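Olavwood: table tops, notes and read-me

Hello! I started this folder because I kept forgetting which top was which, and then Noel Galang asked for a copy, so now it has to make sense to somebody other than me.

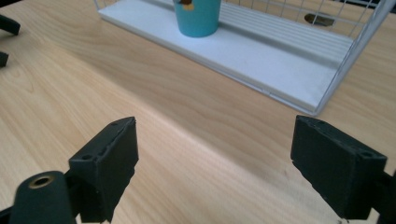 Light wood top, pale honey colour, with fine wavy grain.

What I love about this one is the grain — it has gentle curving arcs as well as the long diagonal lines, and the lighter bands are almost cream next to the tan streaks. It's a smooth laminate finish, so please file it under "laminate" and not under "solid" (I've done that myself, sorry Noel).

What's in the folder

tops: 50 photos, sorted by name. Skamel and Vesberg are finished, Forsberg is still missing its darker shades.
notes.txt: my scribbles on colour and finish, plus Ramil Belmonte's corrections from December.
swatches: five little colour cards, scanned at home on a fairly tired scanner.

Things to know

Colours shift a lot with the light! A shiny patch can look much paler than the rest of the same top, so check the swatch before you write down a shade. I use "honey", "tan" and "cream" and try to stick to those.

Laurențiu Pîrvu wants walnut added as well. I haven't got any walnut yet, but if you have a table you don't mind sharing, send it over and I'll put your name in notes.txt.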